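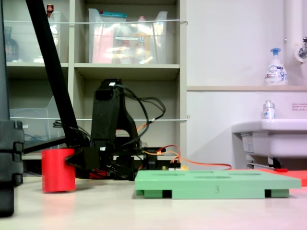

A red cylinder, standing upright on a light tabletop.

The toy library in Staditz opens at three in the afternoon, and by ten past there is usually a line at the returns desk. It lends 196 toys out of a former shoe store on the main street. Families pay a small yearly fee and can take home 3 items at a time for 22 days.

Yuzhen Qiu started it after moving from Flullside with two small children and a closet full of things they had outgrown. "I kept giving away good toys and buying new ones," she says. "It seemed like a waste of money and of closet space."

Her first shelf was all puzzles. She soon learned that puzzles are hard to lend. Pieces go missing under couches, and the next family gets a barn with no door. Now every box has a card taped inside the lid listing what should be in it, and Qiu checks returns against the card while the parent waits.

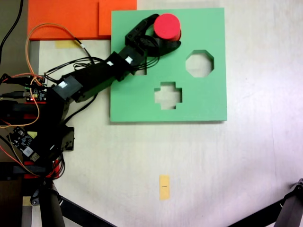

Shape sorters go out more than anything else in the collection. They are easy to clean, there is little to break, and a child who can't manage one at twelve months may finish it at eighteen. Parents often ask which kind to start with. Qiu tells them to look at the holes first. A round block, like the red cylinder over the green board, can be turned any way in the hand and still go into a round hole. A cross or an octagon has to be lined up, and that takes most children longer. She suggests letting them get it wrong for a while before stepping in.

Wear is the main cost. Qiu sets aside over 6 hours a month for washing and repairs, mostly in the back room with the radio on. Wheels come off the Kang trucks and she glues them back. The Mivent train set has been retired twice and brought back both times after children asked for it.

Starting in October, the library will stay open until seven so that parents can stop in after work.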